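Endang Kwok
Sunday, January 5, 2020

OK, I spent my whole Saturday on the drinks shelves in the break room and I have so many thoughts, so this is going to be a thread. Mute me now if you don't care about bottles!

Some background for the new people. We took over the second floor kitchen at Ulamdale in October, and until this weekend the drinks lived in their cardboard cases on the floor. You wanted a soda, you got down on your knees and dug. I have done this in a skirt. Never again.

Step one was getting everything off the floor and onto the metal shelving. White shelves, black uprights. I'd been saving that unit for printer paper and I'm so glad I changed my mind, because bottles look GREAT on it.

Step two was the big argument (with myself, in an empty kitchen, out loud): sort by size or sort by color? I went by color. I know the size people are going to come for me. But when you walk in half asleep you aren't reading labels, you're looking for the red cap or the green cap.

So the dark ones with the red caps go together, and the yellow ones with the green caps get their own block right up against the post. Packed tight, labels facing out. I went back and turned every single yellow one to face forward and I regret nothing.

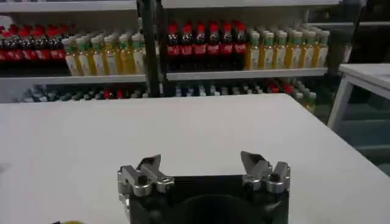 Kitchen & Socials Team, Fanov Ulamdale

Look at that row on the right side of the post!! Red caps all in a line. I keep going back in there just to stand in front of it.

A few things I learned, in case you're doing your own shelf:

Wipe the boards before you load them. I forgot on the first one and had to take the whole lot down again. Forty minutes, gone.

Fill from the back and pull forward as people take them. I used to work weekends in a corner store and my old boss would tap the shelf edge with a pen if there was a gap in front. I heard that pen in my head all afternoon.

Keep the table in front clear if you can. Ours is plain white and it makes the whole wall look brighter, plus you've got somewhere to set things down while you restock.

Total bottles moved: 263. I kept a tally on the back of an envelope and my arms can confirm it.

Still to do: shelf tags (I want the little clip-on kind, tell me if you've found good ones), a spot for the paper cups, and a decision on the sparkling water. It's still in boxes in room 33 and it deserves better.

If you come by on Monday, take a drink, then please slide the next one forward. That's all I ask! Going to go soak my hands now.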